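The yellow T-shirt stays
Posted 05/04/2018

Huw Gronow folds his washing on a big grey upholstered surface, and he'd like it known that he came to this late in life. "I was 41 before I folded anything properly," he told me, moving a sock so I could put my tea down. "Before that it was all one heap, and you wore whatever was on top."

I'd gone round to ask about his clear-out. He started in August with 93 tops (93!) and wanted to get down to 40, and he's nearly there - but every time we got on to what should go next, he wandered back to the yellow one.

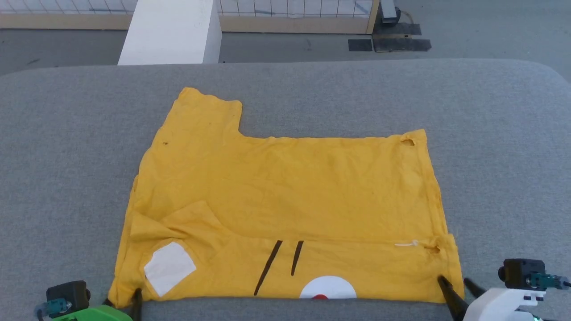 "It's got holes in it, I know it has," he said. "My sister's been on at me for years. But I wore it on the ferry to Samham and I wore it the day I got the keys to this place, so what am I meant to do, put it in a bag?"

I asked how he folds a T-shirt. Flat first, he said, then smooth it with your hands, then bring the bottom up. He doesn't bother with the upright method from the books. "Tried it for a week. They all fell over."

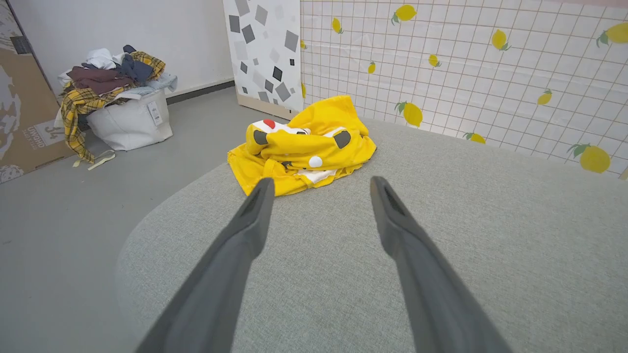

The yellow top, with the rest of the wash behind it.

The basket is where he comes unstuck. He does one big wash, fills the thing past the brim and then walks round it for 2 days. "Shirts are the trouble," he said. "Anything with a collar, I leave till last. Checks are worst, you can see if they're not straight."

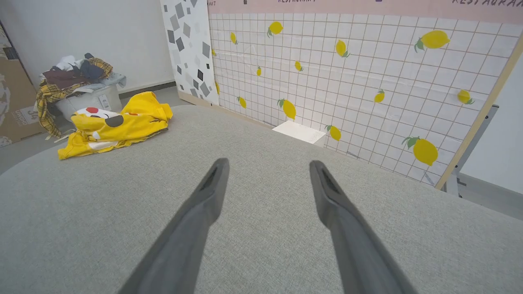

What went, and where

Most of it went to the Wynne shop on the corner, and the jumpers to a cousin in Nevden.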